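I had meant to stop at the Prasitz open workshop for an hour and ended up staying until they swept the floor. It's a 90 minute drive from Urnmont, the last stretch behind a hay truck, and I got there hungry, so my first report is that the coffee was good and the lemon bars were gone by 17 past two (I had the last one, sorry!).

Most people headed for the lathes. I drifted over to the Thibodeaux bench, where a home build called Proltow has been growing for 21 months. It's a pair of hand-held grippers, worked by a person so that a robot can learn from the motions later, and the log book beside it was already up to entry 432. They like awkward, floppy things for practice, and clear plastic bags are about as floppy as it gets.

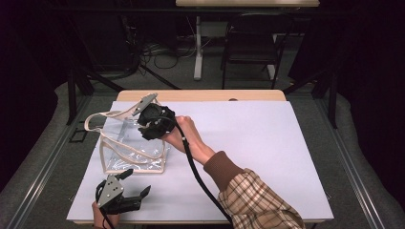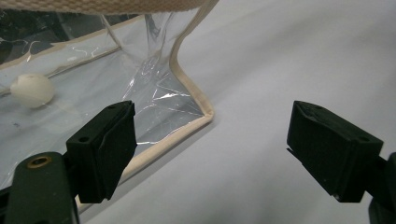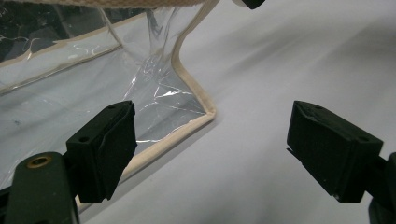
Clear tote with fabric trim, at the Proltow table. First picture: one gripper on a handle.

I asked far too many questions and got patient answers to all of them, mostly about finger shapes and how many had been thrown in the scrap bin. I was even allowed to hold an old spare, and I was hopeless with it! The next open workshop is in January. Park on the gravel side and bring a sweater, the big doors stay open.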